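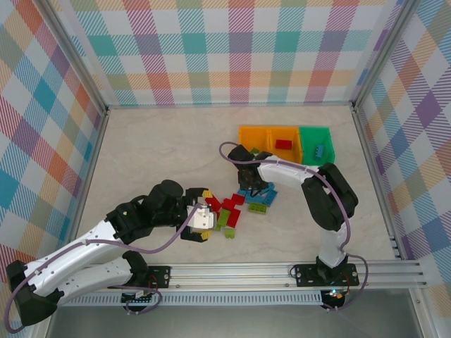
Slide 1. Two arms, one table, and bricks to sort by color.

Good evening, and thank you for coming. (Wait until the door is closed.)

I will talk for 20 minutes about the brick sorter that I build in the shared workshop. The project has the name Roto. It is a hobby project, so please do not expect a product.

Leave slide 1 on the screen. Let people look at it first.

The task is easy to explain. Loose bricks lie in front of the bins, in red, green and blue. The arms must pick them up and put each one where its color belongs. A child of 4 can do this. My arms needed the whole winter to learn the first part, and they are still slow.

Point to the front rail. Both arms are mounted on the same aluminum rail. In the first version each arm had its own wooden foot, and the feet moved a little every time an arm stopped fast. I measured again and again and I thought the error was in my program. The error was in the wood. With the common rail, I calibrate one time and it stays good for weeks.

Point to the yellow fingertips. I want to say a word about fingers. The studs of a brick are hard and smooth, and a hard finger slides on them. I tried several tips before I was satisfied. If somebody asks about the shape, the drawings are in the Vulledix folder on the workshop computer.

Walls: say this quickly. The plaid is a choice, and you may have your opinion about it. I wanted the sorter to work in front of a busy pattern too, and my first tests with plain gray walls were too comfortable.

Cables. Please be patient with me here, it is my favorite topic. An arm pulls its cable at every turn. Give each cable a free loop at the elbow, larger than you think is necessary. I had a cable that was too short, and the plug came out in the middle of a test. Now I check the loops by hand before I switch on the power.

Numbers, read slowly: 900 picks in the long test, 558 good ones. Most of the bad picks were bricks lying on top of each other. One brick alone is not a big problem for us now.

Next step: bricks in a deeper pile. I hope to show it in June.

Drink some water. Then questions.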